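The Box for Gusholm

Henrike Hinrichs had lived in Gusholm for 20 years, and every winter her sister in Stodmont sent her a box. This year the sister was sick, so the box was the work of Ida, the niece, who had never packed anything for another person.

The list lay on the kitchen table. It was written in her aunt's small letters, with many things crossed out and written again. Nuts first, it said. Then the crackers, then the tea, and the letter at the side, where it will not get bent. Ida did not understand why the nuts must be first. They were light, and she had learned at the grocery store that heavy things go at the bottom.

She put the old patterned cloth under the box so the table would not be scratched. She put in the orange packages and the red ones. She took out the red ones and put them in again the other way. The post office would close at five and it was snowing a little, the grey kind of snow that does not stay.

"Is it going well?" called her aunt from the bedroom.

"Yes," said Ida. It was not completely a lie.

She had kept the green bag for last, against the list. It was her own favourite flavour, the one with star anise, and she thought a little about keeping it.

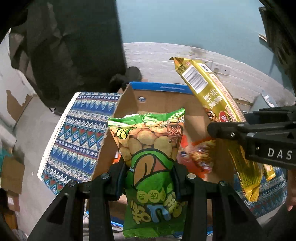 Put the green one where she will find it first, Roswitha called through the wall, when she opens the box she always eats before she reads.

Ida stood still for a moment. Then she laid the green bag on the top, in the middle, and pushed the letter down beside it. She closed the box and sat on the lid of it with both elbows, looking for the tape.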